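Cledport Tenants' Network Questions "Lifetime" Claims on Kitchenware Plans

Group asks Gralis to publish its test results before the February rollout 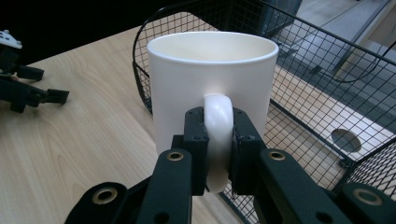 A plain white mug. Mugs are among the items covered by the plan.

CLEDPORT - The Cledport Tenants' Network today called on housewares seller Gralis to back up the claims it makes for its new kitchenware subscription, which is being offered to renters in Cledport and Joltton.

Under the plan, a household pays $16 a month and may swap any chipped or cracked mug, plate or bowl. Gralis says this will save a typical renter $200 a year. The Network has read the sales material twice and can't find where that number comes from. The monthly fee adds up to $192 a year before anyone has broken a thing.

"We'd like to meet the household that breaks that many dishes," the Network said in a statement. "A discount store will sell you a mug for the price of a sandwich. If there's a saving here, show us the math."

The Network also questions the word "lifetime," which appears on the front page of the brochure. The terms on the back limit swaps to one item per month, and coverage ends when the renter moves out. Glaze wear and staining are left out altogether.

Gralis has pointed to a dishwasher test of 2000 cycles carried out by Wijaya, a testing lab it hired. The full report has not been released - only a one-paragraph summary, with no word on how many pieces were tested or how many failed.

The Network is asking landlords not to add the plan to leases by default. Renters who have already been signed up may ask for a copy of the terms and a cancellation form at the Network's Joltton office.

Contact: Press desk, Cledport Tenants' Network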